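Ticket 1952 — Pilgate, Textilgriff zweiarmig
Status: in Bearbeitung
Betreff: Ablauf bricht beim Umgreifen ab

Der Regler aus Praro meldet nach dem ersten Griff keine gültige Faltkante mehr. Betroffen ist nur die neue Methode, bei der die Kante aus den Handgelenkkameras geschätzt wird. Das hellgrüne Teil liegt mit Wellen und Falten auf dem weißen Tisch.
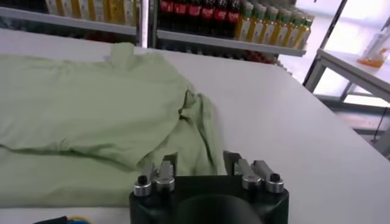

Felten

Von 21 Läufen sind 9 mit Timeout beendet worden. Kalibrierung beider Arme geprüft, ohne Befund. Danach den Schwellwert für die Kantenschätzung gesenkt und den Griff an beiden Enden einzeln angefahren. 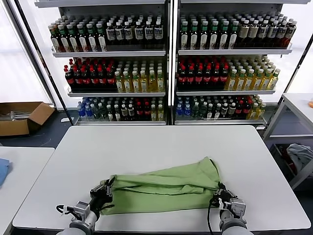
Beide Greifer am Stoff, je einer pro Ende

Im Log ist die Kraft links plausibel, rechts kommt der Wert etwa 7 Takte zu spät. Der Planer wartet darauf und verwirft die Kante — auch wenn die Schätzung selbst stimmt.
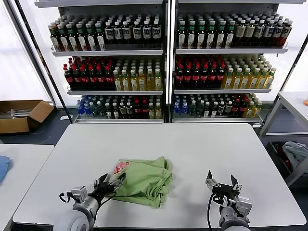

Den Zeitstempel habe ich deshalb auf den Empfang im Steuerrechner umgestellt. Die Auswertung gegen die alte Methode steht noch aus, die Vergleichsdaten liegen im Projektordner. Frage an Praro: Wird der Puffer beim Umgreifen geleert?

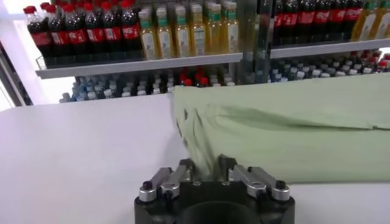 Restrepo: Nein, der Puffer bleibt stehen. Bitte vor jedem Umgreifen manuell zurücksetzen und die Läufe mit altem Schwellwert wiederholen, sonst sind die Ergebnisse nicht vergleichbar.

Schwellwert zurückgestellt, Reset eingebaut. Wiederholung läuft, Ticket bleibt offen.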